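Visit to the Ševčík furniture works, Drustow

1 December 2025

We got to Drustow by the early train and walked up from the station, which takes longer than the map suggests as the footbridge is shut and you have to go round by the brewery. Vilém Brabec met us at the gate. He has run the finishing shop at Ševčík for years and had offered to show us the whole place, starting where the timber comes in.

## The timber yard

Most of the beech comes from the hills above Wilau. It is stacked under open-sided roofs with thin battens between the boards, and stays there until it is dry enough for the kiln. The yard holds 530 stacks when full. It was well short of that on our visit — deliveries have been slow since September, when the Wilau road was closed by a landslip.

The kilns are older than the rest of the works and are heated with offcuts and sawdust. Vilém opened the door of one that was being unloaded and the smell came out before the heat did.

## Machine shop

Ear defenders are handed out at the door and you need them. There are 3 lines: one for chair parts, one for table tops and one that changes over every few weeks. The table top line was the one to watch. Boards are sorted by colour by two women at a long bench, glued edge to edge, clamped, and left overnight before planing. I asked how they choose which boards go together and was told that it takes a year to learn.

Napaporn Siriwan, who was in our group and restores old furniture, spent a long time at the spindle moulders and had to be fetched.

## Finishing and the canteen

Staining and lacquering are done behind glass, so we saw less of this. The works turns out 4,000 tables a year, and each top gets 4 coats with sanding in between. Brown and red-brown stains still sell best at home. Buyers abroad mostly want pale wood, and Vilém thinks the darker colours will be gone from the catalogue before he retires.

Lunch was in the canteen: dumplings, cabbage and a very good plum cake.

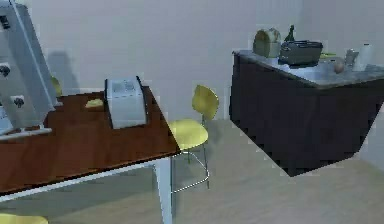

After lunch we had an hour with the sales office. Their main worry is Dallgate, the big shop chain, which used to take a third of the output and has cut its orders. Small cafés and schools have made up part of the gap, but they buy in small lots and want them quickly.

Visits need to be booked by post or telephone, and groups are kept small. Wear flat shoes. The factory shop by the gate sells seconds, mostly chairs, and takes cash only. Napaporn bought two stools and carried them back to the station.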